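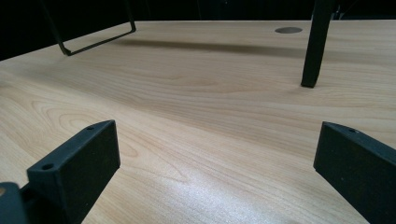 Rhys Kerslake thinks I'm being unfair to laminate, and since he was the first to write in after the kitchen table page went up, he gets the first word. A good laminate top, he says, will outlast the marriage it was bought for, and anyone who sneers at one should try getting beet juice out of oiled oak. Fine. I have had beet juice on oiled oak. He has a point about the beets.

What I don't accept is the rest of his letter, where he says the grain is "as good as the real thing now." As good for what? If it's for eating cereal on, then sure, so is a cardboard box. If it's for looking at, I'd like to slow down a little, and that's what this gallery is for.

A short gallery. One tabletop, pale honey-beige, grain running off in long curves with a set of oval rings low on the left. The notes that follow are all about surfaces like it, and about the things people get told when they shop for one.

The rings
Ovals inside ovals, then arched bands opening out. In a real plank you get this where the saw passes through the growth rings at a shallow angle, and I like it very much. On a printed surface, somebody picked it. That doesn't make it ugly. It does mean you should go looking for its twin. At the Skoltside showroom in March I found the same knot 3 times on one dining table, and the salesman told me wood was funny like that.

The stripes
Across the middle it's wide wavy stripes, tan against cream. Light tops are sold as "calm" and I have never understood it. Stripes like these are fairly busy once you sit down in front of them with a bill to read. Put a plain plate on them and they settle. Put a patterned plate on them and you'll want to eat somewhere else.

The shine
There's a patch near the front where the glare washes the grain out to nearly white. This is my main complaint about smooth finishes and I will keep making it. You pay for the pattern and then the light takes it away, usually right where you're sitting. The Durrani catalog calls its version "soft luster." I sat at the Durrani table at four in the afternoon and had to move my chair.

The far edge
Straight, with everything dark past it. A straight edge tells you very little about what's under the surface, so get down and look at the side, and then at the underside. If the grain on the top carries on down the end, you may have solid wood. If it stops at a strip, you have a strip. Rhys says nobody crawls under tables in a store. I do, and I've only been asked to leave by Mirnari.

On price
A reader in Prerkdale sent me two quotes for pale tops of the same size, one at $700 and one at $2000, and asked whether the second was nearly three times the table. I asked for samples of both. The expensive one was heavier and had a nicer edge. The surfaces I could not tell apart with my thumb, and my thumb has been doing this for 13 years. Maybe the legs are wonderful — the quote didn't say much about the legs.

On "wipe clean"
Everything is wipe clean on the day it's delivered. Ask what happens at the seam, and ask what happens under a hot pan. If the answer to the second one is "we recommend trivets," write down that they said so.

On color names
Honey, oat, sand, biscuit, natural. I've seen all five used for much the same beige. Take a sample home, lay it flat under your own lamp, and leave it there for a week before you believe any of them. Tilt it, too. Store lighting is set up to be kind.

Would I buy a top with this grain? Possibly, in a north-facing room, at the lower of those two prices, after a good look underneath. I'd want to check how the pattern looks from the far side, as those long curves read differently when they're running toward you.

Rhys has promised a second letter, in defense of glass. I've told him I'll print it if he sends fingerprints.

Samples and quotes are still welcome. Please write the price and the store on the back — I have a drawer full of nameless beige squares already and can't return any of them.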